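How to Clean and Re-oil an Old Board Floor

Print this page
E-mail this page to a friend

Old boards that were oiled or waxed at some point can usually be brought back without a sander. Sanding takes off wood you can't replace, and on boards that have been sanded two or three times already you may be close to the nail heads or the tongue. Try the method on this page first. If it doesn't give you the floor you want, you can still rent the machine afterward.

The steps are written for softwood boards in a lived-in house, finished with oil or old paste wax. They won't work on a floor with polyurethane on it. The next section tells you how to find out which one you have.

Find out what finish is on the floor

Pick a spot behind a door. Put a few drops of water on the wood and leave them for ten minutes. If the water soaks in and darkens the board, the finish is worn away or it was only ever oil. If the drops sit there, scrape the surface lightly with a coin. Wax comes up as a soft smear. Polyurethane comes up as clear flakes, or doesn't come up at all.

For wax, rub the spot with a white rag and a little mineral spirits. A yellow or brown stain on the rag means wax. All of it has to come off before you oil, and this is the slowest part of the job.

If the floor was painted before 1978, or you find paint in the seams and don't know its age, buy a lead test kit and use it before you scrape anything. A positive result means you stop and call someone certified for lead work.

What you need

Mineral spirits, 1 gallon for a medium room
White cotton rags, more than you think
Maroon and white abrasive pads
A plastic putty knife and an old toothbrush
Wood soap or pH-neutral floor cleaner
Two buckets
A flat mop with a washable cover
A shop vacuum with a brush head
Hammer, nail set, 2-inch finish nails
Floor oil, either penetrating oil or hardwax oil
Nitrile gloves, knee pads, a respirator with organic vapor cartridges
A metal can with a tight lid, for the used rags

My room is 164 square feet and I used a little over half a gallon of oil for the first coat. Dry boards drink a lot. The second coat took much less.

Step 1. Clear and vacuum

Take everything out, including the door if it drags. Pull off the quarter round if you plan to replace it; otherwise leave it and tape along the top. Vacuum along the boards, then go over the seams again with the crevice tool held flat. Don't pick at the dirt in the seams with a screwdriver. Packed dirt that doesn't come up with the vacuum is doing no harm, and a metal point will chip the edges.

Step 2. Fix what is loose

Walk the room in socks and mark every squeak and every board that moves with a bit of tape. Most movement is at the end joints, where two boards butt together over a joist and the old nails have worked loose. Drive a finish nail at a slight angle on each side of the joint, an inch and a half from the end, and sink it just below the surface with the nail set. Drill a pilot hole first. Old pine splits very easily that close to the end.

Check old nails too. Any head that stands proud will tear your rags and later your socks.

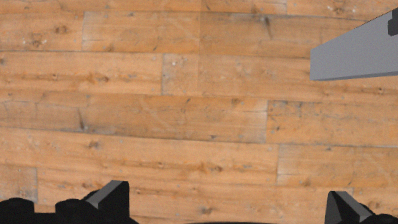
Page last changed: 30 November 2018

Knots need a look as well. A tight knot can be left alone. A loose one should be glued in place with a few drops of thin wood glue run in around the edge, wiped flush and left overnight. If a knot has fallen out completely, cut a plug from scrap of the same wood, or fill the hole with tinted epoxy. Regular wood filler shrinks and will be out again in a year or two in a room that people walk through.

Leave hairline scratches. They mostly disappear under oil.

Step 3. Take off the wax

Skip this step if your test showed no wax.

Open the windows, put out any pilot light, and wear the respirator. Mineral spirits vapor is flammable and it gives you a headache long before it gets dangerous.

Work on a patch as big as you can reach without moving your knees. Wet it with mineral spirits, wait 3 minutes, then scrub along the grain with a maroon pad. Wipe up the brown sludge right away with a clean rag. If you let it dry it goes back to being wax. Use the toothbrush in the low spots and the putty knife along the walls.

Do each patch twice. Turn the rag often and throw it out when it is dirty on both sides. Used rags go straight into the metal can with water over them, lid on.

Let the room air out overnight before going on.

Step 4. Wash

Mix the soap in one bucket at the strength on the label and put plain water in the other. The mop should be damp enough to leave a film that dries in a couple of minutes. If you see water standing in the seams, wring it out more. Go along the boards, rinse the mop in the plain water, wring, dip in the soap, continue. Change the plain water when you can't see the bottom of the bucket.

Gray patches near doors and under windows are usually water staining. Soap won't shift them. Oxalic acid (sold as wood bleach) will lighten most of them. Follow the label, wear gloves and eye protection, brush it on the whole board from joint to joint so you don't end up with a pale circle, and rinse it well. Black rings around nails are iron stain and respond to the same treatment, though they tend to creep back.

Give the floor two full days to dry with the heat at a normal setting. In June I had to wait four because of the humidity.

Step 5. Light abrasion

When the boards are dry they will feel slightly fuzzy. Go over them by hand with a fresh maroon pad, with the grain, using light pressure. You are knocking down raised fibers and nothing else. Vacuum, then wipe with a rag barely damp with mineral spirits. Let that flash off for an hour.

Step 6. Oil

Try the oil in a closet first. Almost all oils make old pine darker and more orange, and some people don't like it. If you want to keep the wood pale, buy an oil with a little white pigment in it.

Stir the can, don't shake it. Start at the wall farthest from the door and do three or four boards at a time, full length, so that you always have a wet edge along a seam. Rub the oil in with a white pad and keep it thin. After 15 minutes look across the floor toward a window. Dull areas have soaked it all up and can take a bit more. Shiny areas have too much, and need to be wiped until the rag stops sliding.

Everything left on the surface has to be wiped off. Oil that is left to dry on top stays sticky for weeks and collects hair.

Wait for the time printed on the can, usually overnight, and put on a second coat the same way. A third coat is worth doing only in a hallway or a kitchen.

Rags with oil on them can catch fire by themselves as they dry. Spread them flat outdoors on something that won't burn, or put them under water in the metal can. Don't leave them in a heap, even while you eat lunch.

Drying and first use

Walk on it in socks after 24 hours. Move furniture back after three days, with felt under the legs. Rugs should wait two weeks, longer if the room is cool. Don't wash the floor at all during those two weeks, only sweep.

Upkeep

Vacuum weekly with the brush head. Mop with wood soap when it looks like it needs it, once a month in most rooms. When water stops beading in the traffic areas, wash those boards, let them dry and rub in a little fresh oil. You don't have to do the whole room, and the patch blends in after a few weeks.

Stay away from vinegar, steam mops and any spray that promises shine. Vinegar dulls the oil, and the sprays leave a film that you'll have to strip before the next coat - back to Step 3.

Corrections

Radoslava Skála wrote to point out that an earlier version gave the pilot hole the same diameter as the nail, which would leave the nail with nothing to hold. Use a bit slightly thinner than the nail. Marek Kováčik asked about boards laid directly over an unheated crawl space. The steps are the same, but check the moisture of the wood from below before you oil, and don't start if it reads over 12 percent.

Print this page
E-mail this page to a friend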